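Sepp bench, blocks and maple board
12/10/2019

Board wiped down and put back on the blue pegboard. Merike wants the knot kept on the lower side so we all set it the same way round. Red and yellow go together at upper left, touching, two of each. Green cylinder by itself near the top.

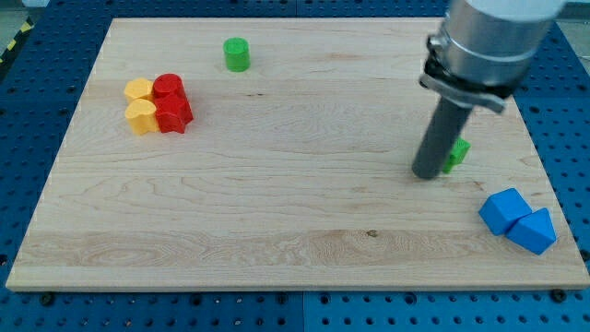 To do
Ask Rasa if the Jorent box has spare greens. Write the layout on the shelf card. Eglė needs the bench in May, 46 sessions booked.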